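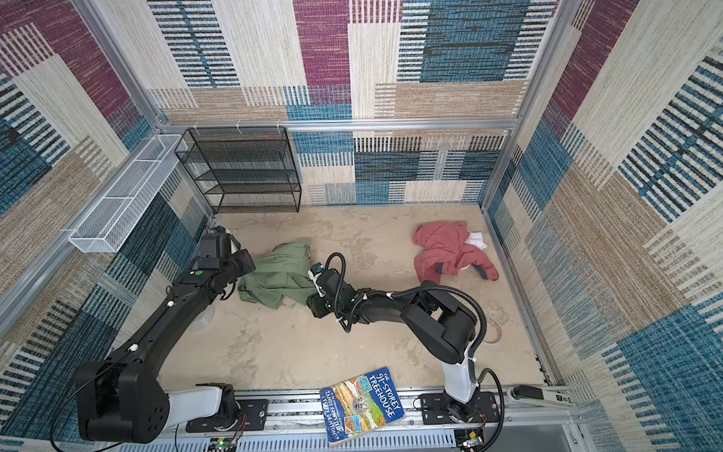
Ticket 461: Retina rig, timestamps wander against the projector
Queue: Sillness recording support
Opened by: Magnus Lennox
Status: closed, with one follow-up parked
Format: running log, newest at the bottom

Opening note

Hi all, Magnus here. I'm opening this properly now because I've been grumbling about it in the corridor for long enough and Chie told me (nicely) to write it down.

The short version is that my spike times and my stimulus times don't agree by the end of a long recording. At the start everything lines up beautifully. I flash the full-field stimulus, the ON cells fire when they ought to, and the peak of the histogram sits right where it sat last year. By the end of the checkerboard block the same cells look slower by a good chunk, and then in the closing flash block they look slower again. For a while I was rather pleased with this, because I thought I had a lovely adaptation effect. I even made a slide. Then I noticed that the OFF cells were drifting by exactly the same amount, and so were the two junk channels that only ever pick up the projector's electrical artefact. Retinas adapt. Artefacts don't, as far as I know!

Setup, for whoever picks this up: the array is the usual one, acquisition runs through Cudis on the tower under the bench, stimuli come from the Morrison script on the other machine, and the sync pulse goes from the stimulus box to the digital input on the acquisition side. Mouse retina, ganglion cell side down, perfusion as normal. 484 channels pass the noise check this month.

What I'd like is either a fix or somebody telling me which clock is lying.

First reply from Chie

Chie Miyazaki asked for three things: the raw file from the worst session, the stimulus log from the same session, and a straight answer on whether I'm aligning with every sync pulse or only the first one.

Right. So the answer to the third one is embarrassing. My analysis takes the first pulse, calls it zero, and then trusts the nominal frame rate from there on. I inherited that bit of code and it always worked on short recordings, so I never looked at it. Chie's reply was a single line asking me to go and plot the interval between pulses. Fair enough.

Log, same afternoon

Plotted the intervals. Two separate things going on, which I did not expect.

One: a slow, smooth drift. Dead straight line. If I fit it, the projector is running a touch slower than the number typed into the Morrison config, so every frame I'm a tiny bit early, and over a whole session it piles up. This accounts for most of the apparent latency shift. Not biology, sorry to the slide.

Two: jumps. In the long checkerboard block there are places where the pulse interval doubles for one pulse and then goes back to normal. Either we dropped a frame or we dropped a pulse, and those are very different problems. If a frame is missing, the retina saw the previous checkerboard for longer than the log says. If only the pulse is missing, the retina saw the right thing and our record of it has a hole.

There are 40 of these jumps in the worst session and none at all in the session before it. I can't think of anything I changed between the two, though I have been known to change things and forget.

Log, next morning, 9.20

Came in early and ran without tissue, just saline in the chamber and a photodiode taped over the corner of the stimulus field (black tape, two layers, the first go let in too much light from the monitor). The photodiode goes into an analogue input on the same acquisition card, so it shares a clock with the spikes.

Result: at every jump, the photodiode shows the frame held for double time. So these are truly dropped frames and the pulse is telling the truth. The sync line is fine. I owe the sync cable an apology, I'd already ordered a new one.

The jumps also come in clusters. Nothing for minutes, then a handful close together, then nothing again. That smells of something on the stimulus machine waking up and wanting the processor.

Chie, on the jumps

She had a look remotely and spotted that the stimulus machine had picked up the backup client from Trurnthorpe when IT rebuilt the image. It scans the stimulus log folder whenever a file in there changes. The Morrison script writes to its log during the checkerboard block and not during the flashes. So we write a line, the backup client gets excited, scans the folder, and we lose a frame. She suggested three tests, in this order, and asked me not to do them all at once (she knows me):

Pause the backup client and leave everything else as is.
Turn the client back on and point the log at a folder it doesn't watch.
Turn the client back on, log in the original folder, but hold the log in memory and write it once at the end of the block.

Log, tests

Test one, client paused: no jumps in the full checkerboard block. Ran it twice to be sure and the second run was clean too.

Test two, client on, log moved: no jumps.

Test three, client on, log written at the end: no jumps during the block, and one long hiccup after it when the file lands. Harmless in my protocol as there's a grey screen there anyway, but I wouldn't want it in somebody else's.

Then I put everything back to how it was and the jumps returned, which was a strangely happy moment. I'd much sooner have a fault I can summon than one that goes away on its own.

We've settled on test two as the permanent arrangement. Logs go to the local scratch folder and get copied across after the session. Please, please don't move them back because it looks tidier.

The slow drift

This one was mine to sort out. Chie's view is that we shouldn't be chasing the exact frame rate at all. Any number I type in will be a little bit wrong, and it'll be wrong by a different amount once the lamp has warmed up. Use the pulses, that's what they're for.

So I rewrote the alignment. It now reads every pulse, assigns each one to a frame in the stimulus log, and takes the frame times straight from the acquisition clock. If an interval is longer than one and a half frames it flags it, works out how many frames were held, and repeats the previous stimulus entry for that many. If it can't make the totals match at the end of the block it stops and shouts instead of guessing. The old version guessed.

I reran the worst session with the new alignment. The ON latency shift is gone apart from a small residue that's within the scatter of the cells. The artefact channels are flat as a board from beginning to end. And the spike-triggered averages are noticeably sharper, particularly for the small, quick OFF cells that I'd written off as a poor dissection. Some of the receptive fields I'd labelled as smeary have proper surrounds now. I'm thrilled and also slightly sick about how many of these I've thrown out.

Question from me about old data

How far back do I need to go? Anything recorded since the machine was rebuilt could have held frames in it, and everything longer than a few minutes has the slow drift. For absolute latencies that matters a lot. For relative latency between two cells in the same recording I figured it mostly cancels, since both are late by the same amount.

Chie's reply, pasted because it's better than my paraphrase: "Pairs are fine for drift on any single trial. They're not fine if you average across trials using the wrong stimulus time and then compare the averages, because you've blurred both and the blur isn't the same shape for a fast cell and a slow cell. Redo the averages. It's one evening of computer time and you can go home while it runs."

So I'm redoing the averages. The batch is 200 files and it's running on the tower overnight.

Log, following day

Batch finished. Three files stopped and shouted. Two of those were sessions where I'd killed the stimulus by hand partway through, so the totals were never going to match, and I've trimmed them. The third has a pulse count higher than the frame count, which makes no sense to me whatsoever. I've set it aside.

Also found that my bin size was hardcoded in two places with two different values. Fixed, not proud of it.

Closing

Chie's happy for this one to be closed. Changes made: stimulus log on scratch, new alignment script in the shared analysis folder (the old one is renamed with "do not use" at the front, I've kept it only so the old figures can be reproduced), and a photodiode check added to the start-of-day list on the rig door. The check is a minute of flicker with the diode on, and you compare the held-frame count with zero. If it isn't zero, don't put a retina in.

Parked for a new ticket: the file with too many pulses. Chie thinks it could be contact bounce on the old cable, so perhaps I take back my apology. The new cable is due in October and I'll rerun the flicker check with each of them then.

Magnus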